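The owner of Plevora, a small firm that looks after boilers and radiators, has been in the trade for 18 years and still gets a little cross about cold bedrooms. We met in October 2022, over a very large pot of tea.

"People ring me up convinced the boiler's had it," she told me, "and then I go round and the radiators are full of air, or there's a sofa pushed right up against the biggest one!" She laughed, and poured again.

Her own house in Zimidau took her 2 winters to get right. She bled every radiator, balanced them one by one from the hall upwards - a slow job, she admits, and her back still remembers it - and paid £151 for new valves.

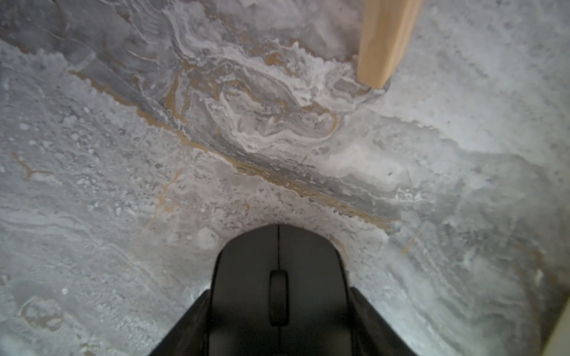

## Turning things down

I asked what she would tell somebody dreading January, and she was off before I'd finished.

"Try the boiler a bit lower first. Most folk have never touched that dial, bless them. Give it a few days and see if you're still comfy."

And a whole new boiler? "Only when it's ready to go. I had a lovely couple who'd saved up £700 towards one, and all they needed was a good service. They went off to the seaside with the rest."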